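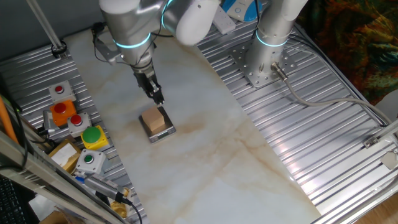 The reply from Gutberg support came in overnight: the rule as written says no object gets touched on a scale until the reading has held for 4 seconds, and does our log show that or not.

It doesn't. Log only has grip close and grip open, nothing for the scale. So that's item one.

Ticket: weigh station, cube placement, rule check
Status: open
Priority: normal, Mostach wants it closed by Friday

What we're running. Cube goes on the kitchen scale, reading settles, arm comes back down and takes it off. Fingers straight down, go for the top. Purari checklist says tare first with nothing on the plate and nothing near it. We tare, but the arm is parked right over the plate when we do it. Moving the park point.

9:40 Reran with park point off to the side. Tare fine.
10:05 Gutberg again, asking if a fingertip can lean on the cube while the scale is reading. By their note that's a void reading, throw it out, don't average it in. We had been averaging. Old numbers from before today marked suspect.
10:30 Added a hover step. Fingers stop clear of the cube, wait, log the weight, then go down. Threw 3 readings out, rest kept.
11:15 Stop button check. Purari wants the big red mushroom one pressed at the start of evry shift, not just when someone remembers. Put it on the start sheet. Also who is allowed to reset after a stop?? Sheet doesn't say. Asked Giáp, waiting.

Cables. Rule is no loose cable inside the reach of the arm. The one on the arm itself loops out a bit, needs a look at full stretch before anyone signs. The gray one into the base of the second arm, same thing, check where it runs.

Second arm: needs its own line on the sheet. One sign-off for both is not ok per Gutberg, tho the old form only has one box.

13:20 Speed near the scale set to 40 percent. No rule number for this, just our own habit, wrote it down so it counts.

Still open
- settle time in log
- reset rule (Giáp)
- form with two boxes
- cable check, both

Will update after lunch run. Don't close this til the log change is in, last time it got closed on the hover step alone and we had to reopen.

Contact the support desk | © Mostach | Back to top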